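Workshop tips: benches, bins and loose cells

Most small workshops lose more time to a muddled bench than to any difficult job. The points below are cheap to follow and suit a shared room as well as a garage.

Keep the floor clear first

A smooth painted or epoxy floor is easy to sweep, but only if you can get at it. Push the chair in when you get up. Stand cones and plants against the far side, away from the route between the racks and the bench. Check the levelling feet on metal frames every August, and turn them down until each one takes weight.

Line bins up along the back of the bench

Blue plastic bins set side by side on a steel bench are hard to beat. Buy one size only, so that any bin fits any gap. Label the front of the bin and leave the lid off if you use it daily. Steel is fine for bins and hand tools. Keep bare cells off it, as a metal top can bridge the contacts.
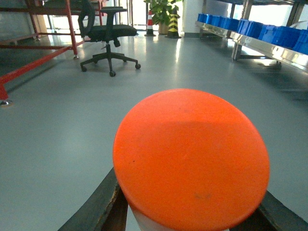

Use a felt-covered table for small parts

Felt stops round things rolling and saves the finish on painted ones. Charcoal grey hides marks and still shows up anything pale or bright. A trim strip along the edge keeps the felt from lifting. Brush it down weekly and pick out any swarf by hand.

Give cells a tub of their own

A plain plastic washing-up tub will do, or anything with a flat bottom and smooth sides. Stand cylindrical cells upright with the printing where you can read it. An orange cell marked 4680 is easy to find in a pale pink tub. Don't drop screws or keys in with them. Put cardboard boxes and packaging at the far end of the table, and flatten what you don't need.
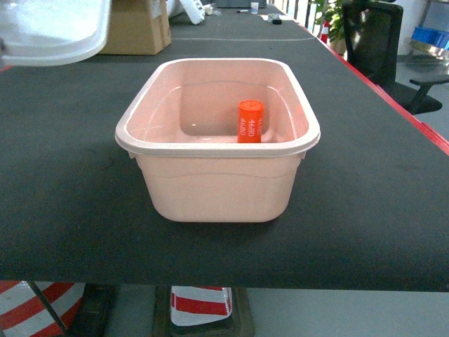

By Britt-Marie Rustad
16 January 2005

If a tub is shared, write the contents on tape and stick it to the outside. Arvid Nordin suggests a limit of 20 cells to a tub, so that it can be lifted with one hand. Damaged or dented cells go in a separate container, away from the bench, until they can be taken for recycling.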